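Brirklow Service Allowance Act

The Brirklow Service Allowance Act is a provincial law that sets the monthly payment made to young people doing a year of compulsory civic service in Brirklow. It replaced a fixed sum written into the original service law with a rate that can be changed by ministerial order. Supporters described it as a pay raise. The text of the act does not guarantee one, and several of the claims made for it have never been backed up with published accounts.

Background

Civic service in Brirklow lasts one year and is open to graduates under the age of 32. Members are posted to schools, clinics and district offices, usually outside their home district. Under the original law they received 1056 crowns a month, a figure that was supposed to cover food and local travel. Housing was left to the host office, which was told to provide it "where practicable." In practice this wording let many offices provide nothing.

By the time the bill was drafted the allowance had not moved in years. The service authority maintained that members were adequately supported, and cited its own exit survey. The survey form asked whether members had found the year "rewarding." It had no question on money.

Passage of the bill

The bill was introduced by Ravindra Mathur, the assembly member for Campos, who had campaigned on a monthly payment of 3000 crowns. That number appeared on posters and in the title of an early draft. It was dropped at the second reading, when the finance office objected to any fixed amount, and the clause that took its place says only that the allowance "shall be reviewed from time to time." No interval is given.

Mathur called the change a technical adjustment. Vega Llorente, who led the opposition benches during the debate, said the assembly was being asked to vote for a raise with the number taken out. She moved an amendment that would have required a review every 2 years. It was defeated without a recorded vote, so there is no way of knowing how individual members, including those who had promised the higher figure, came down on it.

The third reading took less than an hour. Newspapers in the capital reported that the allowance had been increased, and the claim was repeated for months in party leaflets.

Effect

The first order under the act was made in July of the following year. It raised the allowance, but it also ended the separate transport grant for members posted to Troltik and other outlying districts. The ministry has said that all members were better off as a result. It has not released the figures on which the statement rests, and requests for them have been refused on the ground that the calculations were "internal."

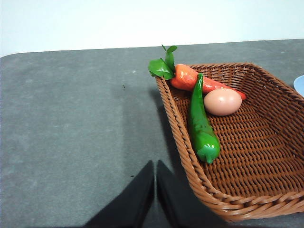 This page was last changed on January 12, 2022.

Payment system

Payments under the act are handled by Skelico, a private contractor, in place of the district pay offices. The stated aim was to cut delays. Skelico's yearly statements report that nearly all payments are made on time, but the contractor counts a payment as made on the day it is approved, and members may wait longer for the money to reach them. The contract does not define "on time."

Criticism

Former members have argued that the act moved a public decision out of the assembly and into an office where it attracts little notice. Defenders reply that a rate set by order can be raised faster than one set by law. It can also be lowered faster, and the act contains no floor. A proposal to add one was listed for debate in a later session but was not reached.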